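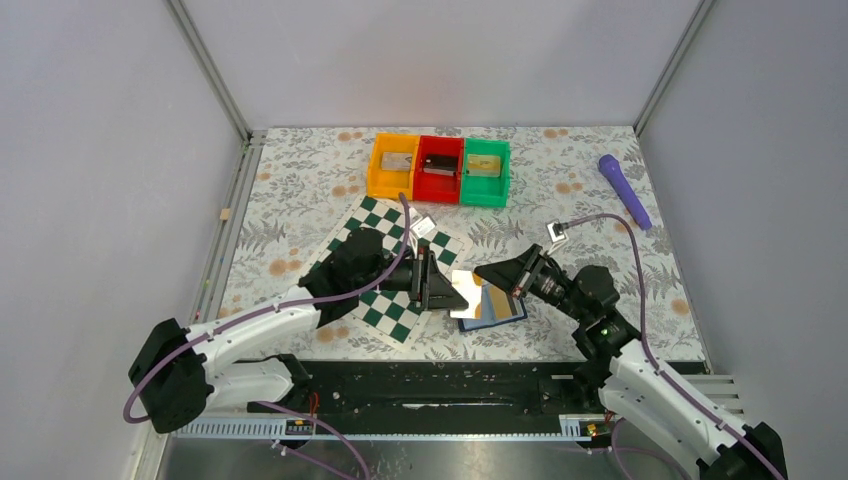 **How many demonstrations does a two-arm policy need before a handover result means anything?**

In the Bitero setup, 700 demonstrations were enough for stable comparisons between training runs. Below that, the spread between random seeds was larger than the differences we wanted to measure.

This page covers how to reproduce the handover experiment from start to finish: recording, filtering, training and scoring. It assumes two arms that are already calibrated to each other and a working teleoperation link.

## 1. Set up the workspace

Fix a patterned mat to the table before anything else. A plain surface gives the wrist cameras very little to track when the grippers are close together, and early policies trained over plain gray drifted sideways in the last few centimeters.

Put a few unrelated objects on the mat. A flat board, a microphone and some colored bins are enough. Move them between sessions, not between episodes. If the clutter changes every episode, operators start arranging it, and the arrangement becomes correlated with how the episode is performed.

Check that each cable has slack through the full range of the wrist. Run both arms to the joint limits in the `bitero_check` script and watch the loops. A cable that pulls tight shows up later as a torque bias, and it is hard to find in the logs.

## 2. Record the demonstrations

Use flat objects for the handover set. Cards and thin boxes are harder than blocks: the second gripper has to close on an edge, and a small angle error turns into a missed grasp.

For each episode:

1. Start both arms from the home pose.
2. Pick up the object with the giving arm.
3. Bring it to the center and hold still.
4. Close the receiving gripper.
5. Open the giving gripper only after the receiving gripper reports contact.
6. Place the object and return home.

Alternate the giving arm every 40 episodes. Our first collection, made at Ruluton in September, used the left arm throughout, and the resulting policy would not start a handover from the right at all.

Keep failed attempts. Tag them `fail` and leave them in the raw directory – they are needed for step 4.

## 3. Filter

Run:

```
bitero filter --min-hold 0.3 --sync-tol 19 raw/ clean/
```

`--sync-tol` is in milliseconds. It drops any episode in which the two wrist streams separate by more than that amount. Looser settings keep more data but blur the release timing, and release timing is what the method learns least well.

## 4. Train

Train the contact predictor first, on both clean and failed episodes. Then freeze it and train the action policy on clean episodes only. Joint training was tried at Druratham and gave a predictor that reported contact whenever the grippers were near each other.

```
bitero train contact --data raw/ clean/
bitero train policy --data clean/ --freeze contact
```

Use at least three seeds for each configuration.

## 5. Score

A trial counts as a success if the object ends in the receiving gripper and neither gripper is forced past its current limit. Drops after release count as failures, including drops during the return home.

With the frozen predictor, success on unseen flat objects was 69 percent. Most remaining failures were early releases on glossy surfaces. The Lamont gripper pads have not been tested with this policy, and the default current limits in `config/grip.yaml` should be lowered before trying them.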